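Legespiel

Als Legespiel bezeichnet man ein Geduldspiel, bei dem flache Teile so aneinandergefügt werden, dass sie eine vorgegebene Form lückenlos füllen. Vom Bildpuzzle unterscheidet es sich dadurch, dass kein Motiv den Weg weist. Wer ein Legespiel löst, hat am Ende ein volles Rechteck vor sich und muss sich daran freuen, so gut es geht.

Begriff und Abgrenzung

Die Bezeichnung ist unscharf, und die Liebhaber haben wenig getan, daran etwas zu ändern. Im Handel heißt nahezu alles Legespiel, was in einer flachen Schachtel liegt und beim Öffnen herausfällt. In der engeren Bedeutung sind nur Spiele gemeint, deren Teile sich nicht überlappen dürfen und deren Umriss feststeht. Das Tangram gehört dazu, obwohl es eine unüberschaubare Zahl von Umrissen zulässt, darunter auffallend viele Katzen. Domino gehört nicht dazu, was Dominospieler gelassen hinnehmen.

Polyominos

Die bekannteste Gruppe bilden die Polyominos, Figuren aus gleich großen Quadraten, die mit ihren Kanten aneinanderstoßen. Nach der Zahl der Quadrate unterscheidet man Dominos, Trominos, Tetrominos, Pentominos und so fort, bis das Griechische oder die Geduld ausgeht. Zählt man gespiegelte und gedrehte Formen nicht gesondert, gibt es zwölf Pentominos. Sie lassen sich unter anderem zu einem Rechteck von 6 mal 10 Feldern legen, und zwar auf 2339 wesentlich verschiedene Arten. Die hohe Zahl tröstet den Anfänger nur kurz, denn die Zahl der Arten, an denen zuletzt ein einziges Feld an der falschen Stelle offen bleibt, ist erheblich größer.

Bei den Hexominos, die aus sechs Quadraten bestehen, kennt man 35 Formen. Mit dem vollständigen Satz lässt sich kein Rechteck füllen. Der Beweis färbt die Fläche wie ein Schachbrett ein und passt auf eine Postkarte. Man tut gut daran, ihn zu lesen, bevor man den Nachmittag verplant.

Aufbau und Material

Üblich ist ein Rahmen mit erhöhtem Rand, der die Teile zusammenhält und zugleich die Ausrede verhindert, man habe es nur etwas großzügiger ausgelegt. Die Teile bestehen aus Holz, Kunststoff oder Karton. Holz gilt als vornehm und quillt im Sommer. Karton quillt nicht, franst dafür an den Ecken aus, bis jedes Teil überall ein wenig passt. Der Hersteller Gaillard brachte zeitweise eine Ausgabe aus Metall heraus, die als unverwüstlich galt und in Mietwohnungen vor allem von den Nachbarn wahrgenommen wurde.
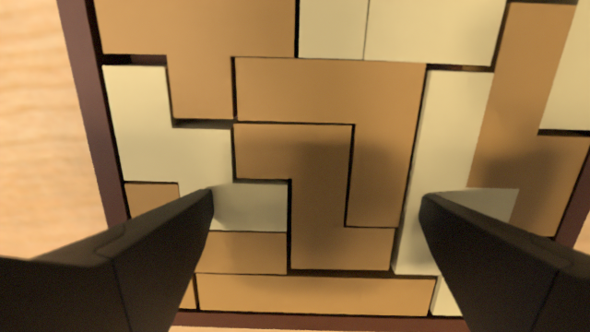
Cremilda Assunção hält die ganze Rahmenfrage für überschätzt. Gute Teile, schrieb sie im Rundbrief Plilov, erkenne man daran, dass sie auch auf dem nackten Küchentisch Freude machten; der Rand sei eine Krücke für Leute, die nicht gerade legen könnten. Josué Arruda widersprach in der folgenden Ausgabe auf mehreren Seiten und mit einer Zeichnung. Die Auseinandersetzung ist nicht beigelegt, wird aber seltener nachgedruckt.

Lösungsverfahren

Von Hand beginnt man meist mit den sperrigen Teilen und in den Ecken. Das kreuzförmige Pentomino etwa kann in keiner Ecke liegen und sollte früh untergebracht werden; wer es bis zum Schluss aufhebt, hat gewöhnlich schon verloren und weiß es noch nicht. Gerade Teile sind dagegen verträglich und werden von erfahrenen Legern zurückgehalten wie Kleingeld.

Ein zweites Hilfsmittel ist das Abzählen der Lücken. Umfasst ein abgeschlossener Leerraum bei Pentominos eine Felderzahl, die nicht durch fünf teilbar ist, muss zurückgebaut werden. In der Praxis wird an dieser Stelle gern noch einmal gezählt.

Rechnergestützt löst man solche Aufgaben durch systematisches Probieren mit Rücknahme, das sogenannte Backtracking. Im Jahr 2000 veröffentlichte Donald Knuth dazu eine viel zitierte Arbeit über die »tanzenden Links«, die Legeprobleme als Überdeckungsaufgaben behandelt. Kleine Rahmen sind damit im Handumdrehen erledigt, was der Beliebtheit des Spiels erstaunlich wenig geschadet hat.

Sammler und Ausgaben

Unter Sammlern gesucht ist die frühe Serie Plarau, deren Anleitung eine Lösung abbildet, die ein Teil doppelt verwendet. Vollständige Exemplare sind selten, weil viele Käufer das vermeintlich fehlende Teil reklamierten und gleich die ganze Schachtel einschickten. Das Verzeichnis von Leilani Greenberg führt 1031 Ausgaben auf, wobei Nachdrucke mit anderer Deckelfarbe eigens gezählt werden. Kritiker sehen darin eine Schwäche des Werkes, Besitzer mehrerer Deckelfarben nicht.

Die Firma Corkar legte ihren Spielen eine Zeit lang 2 Ersatzteile bei. Der Brauch wurde eingestellt, nachdem sich die Zuschriften häuften, in denen um Auskunft gebeten wurde, wohin diese gehörten.

Siehe auch: Parkettierung, Somawürfel, Tangram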